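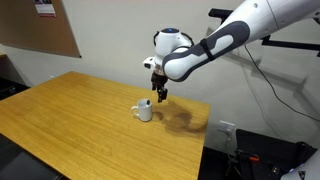
Home Tickets Knowledge base Sign in

Ticket 1796 — Mug leaves rings on tabletop
Status: Closed
Opened by: Zeeshan Niazi
Handled by: Jaanus Eglītis, Fulelano Furniture Support

Niazi, Tuesday 9:10
The plain white mug leaves a pale ring on our wood-grain laminate table. Dish soap and water don't shift it. There are also older dark smudges and wear marks, but those were there when we moved in. I only want the rings gone.

Eglītis, 9:42
Does the ring feel rough or raised? Have you used wax or polish on the top?

Niazi, 10:05
Smooth. We used a spray polish all summer, Risulico I think.

Eglītis, 10:20
Then the mark is probably in the polish — laminate doesn't take wax and it builds up. Mix one part white vinegar with four parts warm water, wipe a small patch, rinse, dry with a cloth. No scouring pads. If the patch looks even, do the whole top.

Niazi, 2:15
Two passes took off the rings. The smudges are a little lighter but still there.

Eglītis, 2:31
Those are likely wear in the surface, and more scrubbing will dull it. Leave them. No more polish. Closing.

Related tickets
1742 — Laminate edge lifting at corner
1757 — Tea stain inside white mug
1781 — Table rocks on tile floor

Contact support | Back to top | © Fulelano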